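Household tips: keeping the bank papers in order

My husband and I had accounts in three banks and one savings app, and every April we lost a whole evening looking for one paper. Now I do it in a simpler way and I want to share it.

First, take one folder for each bank, also for the ones you opened only for the welcome bonus. On the inside of the cover write the name of the bank, the last four digits of the account and the phone number from the back of the card. Do not write the password there.

Monthly statements I keep for one year, then they go in the shredder. Loan contracts stay until the loan is paid, and the closing letter I keep forever. My neighbor Efua Ansah could not find such a letter and she waited 34 days for a copy.

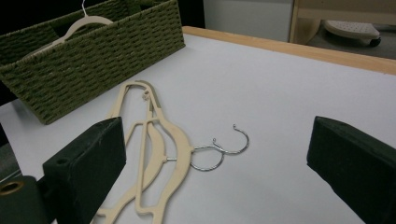 If your bank changes its name or is bought by another one, print the notice and put it on top in the folder. Check after this that your automatic payments still go out. Ours for the water bill stopped, and we learned it from a reminder with a late fee of 19 dollars.

Small accounts are easy to forget. I found 271 dollars in one I had not opened for years, and the bank was already taking a monthly fee from it. Write all accounts on one sheet, with the fee next to each, and close what you don't use. Ask for the closing in writing.

For cards, I set an alert on the phone for any payment over 700 dollars. You can choose a lower sum, but then the phone rings too often and you stop to look at it.

Tip sent by Ilgın Baysal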